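Skavlow bench budget – README

What's in here: the spreadsheet for the two-handed bench, the quotes behind it, and a notes file where Nest Humphreys and Nest Gwilliam disagree about cables. Initials are no help, so sign your comments NHu or NGw.

The sheet has 47 lines. The arms and hands take up two of them and most of the money. Props and consumables take up 11 and most of the meetings.
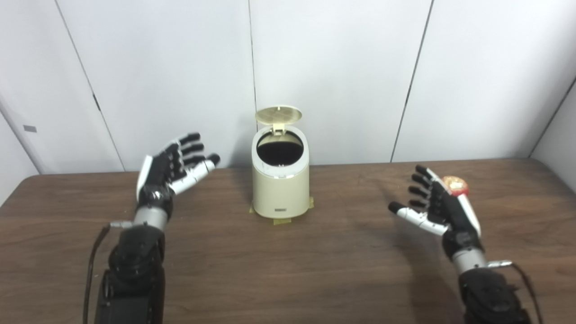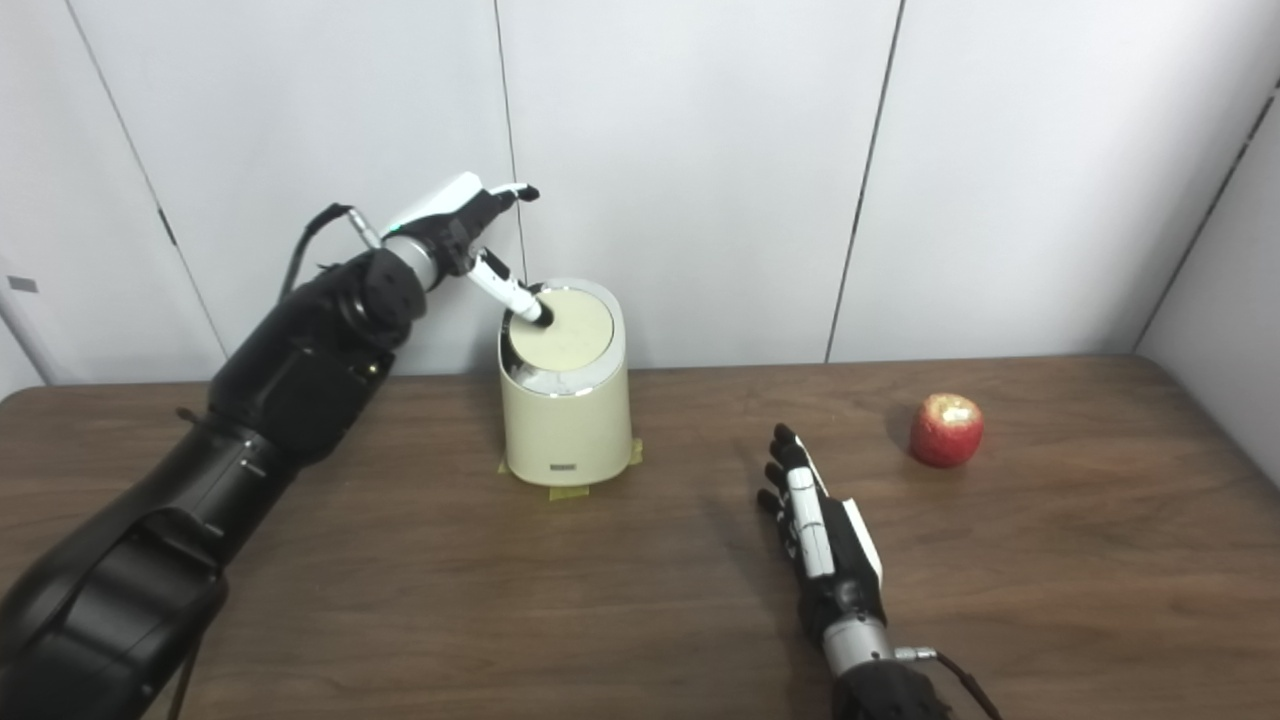 Bin task at the Skavlow bench: lid open (first), marker on the lid (second).

Notes for whoever edits next:

- Masking tape is a budget line. Please leave it there.
- Waaka quoted spare fingers per hand, Brestach per finger. Convert before comparing.
- Wall panels are in the Trutside quote, fitting is not. We found out in June.
- Spare wrist cables: 400 held back. NHu wants double – see notes file, at length.
- Fruit goes under consumables. It was under "test objects, durable" for a while.

Row 128 is a leftover formula. Deleting it breaks the total and we don't know why.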